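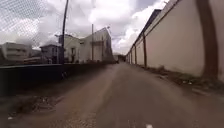

Cuaderno de obra – vial perimetral, lado muro. Domingo, 7:40

Vuelta a pie con Harish Bajpai antes de que apriete el calor. Objetivo: decidir por dónde entra el camión de Godik y dejar anotado el estado de la calzada y la franja de hierbas. Sin topógrafo, solo cinta y rueda.

Rueda puesta a cero en la esquina de la nave Strickland. Lectura al final del tramo A: 341 m. Harish dice que su plano pone otra cosa, pero su plano es de antes del muro. Me quedo con la rueda.

Muro: crema, pilares marrones, bien a la vista. Churretes grises, nada que corra prisa. Limpieza sí, pintura este año no. Preguntar a Stakia si el precio de lavado que nos pasaron incluye los pilares o solo los paños – en el correo no queda claro.

Franja al pie del muro: hierba y maleza, más ancha en unos sitios que en otros. Desbrozar ANTES de replantear la cuneta, que la otra vez se hizo al reves y hubo que clavar las estacas dos veces. Recoger también la basura suelta, bolsa aparte.

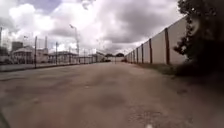 Firme: en lo que es asfalto, gastado y con polvo encima, manchas más oscuras, y del lado del muro una zona picada, agrietada, casi grava. Ahí no vale con sellar. Harish quiere cortar en rectángulo y rehacer, yo cortaría un poco más ancho porque el borde no me da confianza. Pendiente de hacer cata, 200 mm de profundidad, y ver qué hay debajo.

Donde es tierra: roderas suaves y gravilla suelta. Pasar la niveladora y compactar, no más. Regar antes, que si no se nos va todo en polvo contra el muro recien lavado. O sea que el lavado va al final. Apuntarlo en el planing de Stakia!!

Sin marcas viales en lo que hemos mirado del asfalto. Skaretti oferta pintura por 514 el lote, lo dejo en espera hasta tener firme nuevo.

El árbol junto al muro: ramas colgando, con camión alto van a rozar. Poda ligera, pedir permiso primero.

Pendiente:
– cata en la zona picada (Harish, lleva él la corona)
– cuba de 2000 litros para el riego, reservar
– llamar a Godik, altura del camión cargado
– devolver la rueda a Strickland, que es suya

8:55, vuelta a la caseta. Falta medir el tramo B.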